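4.2 The microwave task

Of the household chores in our set, closing and opening an appliance door looked like the easiest to put in front of a robot. There is no loose cloth, nothing spills, and the object stays where it was left. We chose a countertop microwave oven as the test object and treated each movement of its door as a separate chore, so that a failure at the end of a sequence would not hide a success at the start.

The station is a plain table with a white cloth hung behind it. The oven faces a two-armed machine, which we refer to as Bisteo throughout, the name its arm controller was given in our earlier work on dish racks. Each arm ends in a black gripper. Views are available from the head, the chest and the wrists, and all of them were recorded in every trial. 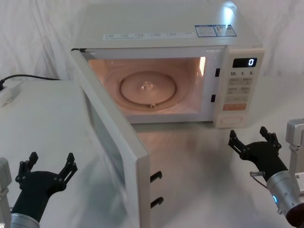 A trial begins with the operator announcing the chore and ends when the operator calls it done or abandoned. We ran 358 trials over April, split between three chores: open the door from shut, close the door from wide open, and press a named button on the panel. The control policy, Worow, was trained on 2224 demonstrations collected by teleoperation. Jucélia Magalhães supervised the collection and labelled the outcomes, and a second labeller went over the doubtful ones. Where the two could not agree, the trial was marked as a failure.

We scored each trial on a three-point scale. A full mark meant the chore was finished without help. A half mark meant it was finished after one verbal correction from the operator, who could say "left", "right", "back" or "stop" and nothing else. Everything else scored zero, including trials where the oven was pushed along the table far enough that a person would have wanted to put it back.

4.3 What the wrist cameras see

Closing the door was the more reliable of the two door chores. The palm of the gripper does not need to hold anything, and a push anywhere near the free edge will do. The trouble was in finding that edge. When the door swings out wide it comes close to the wrist camera and fills much of the view, and the policy has to work from a large white surface with very little on it. The mesh in the door window gives some texture to track. The rest of the door gives almost none.
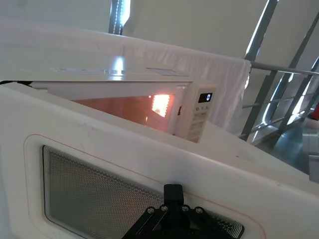

Figure 7. Wrist view past a white panel with a mesh window. The microwave is behind it.

Earlier work by Kalinowski handled this by ignoring the wrist view whenever the head view was clear. We tried the same rule and dropped it. The head camera gives a good idea of where the door is but a poor one of how far the fingertips are from it, and the arm tended to stop short and hover -- sometimes for long enough that the operator called the trial off. Keeping both views and letting the policy weigh them gave steadier behaviour, though slower.

Opening from shut depends on the push button at the bottom of the panel. A person presses it with a thumb and the door is free. For a parallel gripper the button is an awkward target. The fingers have to come together first, line up low on the panel, and push straight in. If they arrive at an angle they slide along the housing, and the oven turns on its feet instead of opening. After a good press the arm has to back away and hook the free edge of the door, which calls for a quite different motion, and many of the half marks were given at this changeover. 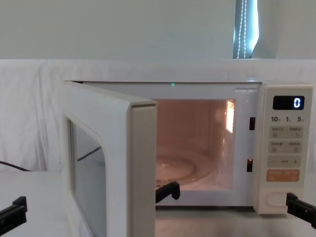
The latch hooks also turned out to matter for closing. A gentle push brings the door up to the front of the oven and leaves it resting there, which from most angles looks shut. The policy often took this as finished. People know the chore is done by the click, and our machine has no microphone. We added a second push at the end of every closing motion, and the share of doors left ajar fell enough that we kept it for the remaining trials.

The panel buttons were the weakest part. They are flat, pale and set close together, and two of the rows are each divided between two functions. The minus and plus signs share a single bar, one at each end. A fingertip wide enough to hold a mug handle covers more of such a row than it should. We asked for the start side of the orange button more often than any other, that being the one a household user would press most, and the arm frequently landed near the middle of it. Printed labels helped the policy pick the correct row. They did not help it press the correct half.

We considered fitting a narrow rubber tip of the kind sold by Skasport, but left the grippers as they were. A kitchen robot that has to change fingers between the door and the panel would be a poor bargain for anyone in a hurry to heat their soup.

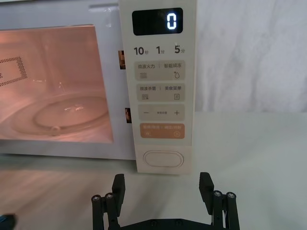 4.4 Limits of the task

All trials used one oven, on one table, at one height. The lighting was even and the cloth kept the background plain, so these results say little about a crowded kitchen counter. Nor did we ask the machine to carry food. Putting a full bowl on the turntable would add weight and the risk of spilling to a chore that is already slow, and we would not expect the present policy to manage it.

On the narrower question of whether a machine can work the door, our answer is yes, with someone nearby to say "left" or "right" now and then. For the panel we would not yet leave it alone with the oven.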